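Storage Bins: Frequently Asked Questions

Cutden Storage Supply, Farnport

What sizes do the gray bins come in?
Two. The Lovberg is the large rectangular bin with tall sloping sides. The Nilsuwan is the same shape at half the depth. Both come in gray only.

How much does a Lovberg hold?
It holds 95 liters filled level with the rim. We don't recommend heaping it.

Do the bins stack?
Empty bins nest inside each other. Full bins should not be stacked unless you have the flat lids, which are sold separately. Don't stack more than three high, even with lids.

Can I buy just one?
Yes. There is no minimum at the Farnport counter. Delivery orders start at four bins, and you can mix sizes.

Do you offer a discount for larger orders?
Orders of 600 bins or more are priced by quote. Send us the quantity, the size and the delivery address. We reply within two working days, and the price is good for a month.

How many do you keep in stock?
We usually have over 2,500 across both sizes. Stock runs lower in April, when schools and garden centers place their orders. Call before you drive over if you need a full pallet.

Will a bin mark my table?
The base is smooth, but grit caught under it can scratch wood. Wipe the table and the base before you set the bin down, and lift it to move it. A loaded bin should not be dragged across any finished surface.

Can I keep bottles in it?
Yes, with caps closed. Shampoo, dish soap and similar products are fine. Stand tall bottles against a wall of the bin or pack them close together so they stay up. Solvents and paint thinner should stay in their own metal cans and out of the bin.

What does the inside look like after a lot of use?
The floor shows wear first. Expect pale scratches and dull patches where things get set down and slid around. The marks are on the surface and don't affect how much the bin can carry.

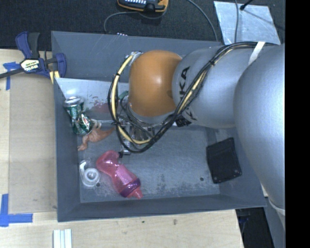 Large gray bin with a scuffed floor, on a light wooden tabletop.

Can the scratches be removed?
No. Dish soap and a soft brush will take off dirt and most scuff residue, but scratches stay. Don't use steel wool.

When should I replace a bin?
Replace it if you find a crack, a split corner or a rim that has pulled out of shape. Scratches alone are not covered under the return policy.

How do I order a replacement lid?
Use part number 293 for the Lovberg lid. Lids for the Nilsuwan are out of stock until the next delivery.

When is the counter open?
Weekdays from 8 a.m. to 4 p.m., and until 6 p.m. on Thursday.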